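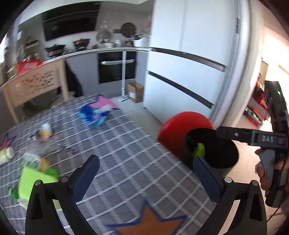 ## 5. When a pad slips or a finger won't close all the way

This is the fault I get the most mail about, so it gets its own section. On the Vevholm hand grippers it shows up two ways: the fingers stop short of closed, or they close fine and the thing you're holding slides down anyway. Dae-han Heo and I chased it for most of July, and what follows is the order we settled on.

**CAUTION:** Let go of the trigger and unplug the cable before you put a fingertip anywhere near the linkage. I've pinched myself there and it bled for a good while!

1. Unplug the gripper and set it down on its side.
2. Wipe both pads with a damp cloth. Floor lint makes them slick, and mats are full of lint.
3. Check the screws at the base of each finger. Snug is plenty - if you crank them, the finger binds and you've got a new fault.
4. Open and close the fingers by hand, 8 times. You're feeling for a gritty spot.
5. Plug back in and run the zero routine in the Rernden tool. A healthy gripper reads between 3,720 and whatever your upper stop is set to. Anything lower, go back to step 3.

*Note:* if the reading jumps by more than 400 between two tries, the sensor connector is loose. Reseat it and start over.

### The cup check

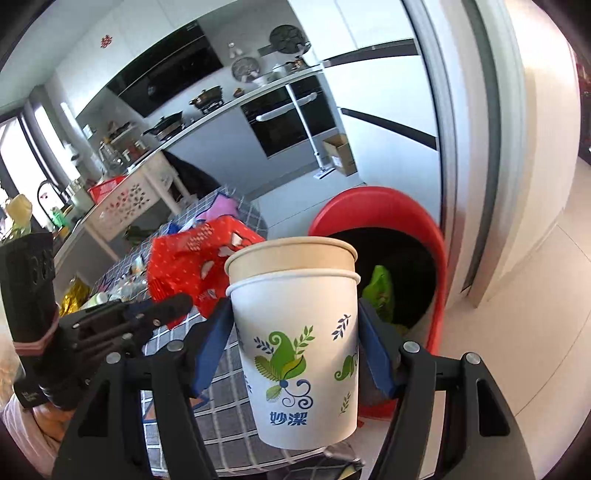 Paper cups are my favorite test for a bad pad, and I'll take them over the foam block that came in the Narach kit any day. A block hides everything, but a cup dents on one side if the fingers aren't pulling evenly. I like to nest one inside another, which makes the wall a little stiffer, and hold the pair upright with a pad on each side. Squeeze slowly, wait five seconds, let go and look for a crease.

- **Crease on one side only:** that finger is leading. Redo step 3 on it.
- **Creases on both sides:** turn the grip limit down one notch.
- **Cup slides:** the pad is worn. Swap both pads together, never just the one.

If you still get a slide with new pads, stop using the gripper and write to Algirdas Žukauskas with your two zero readings.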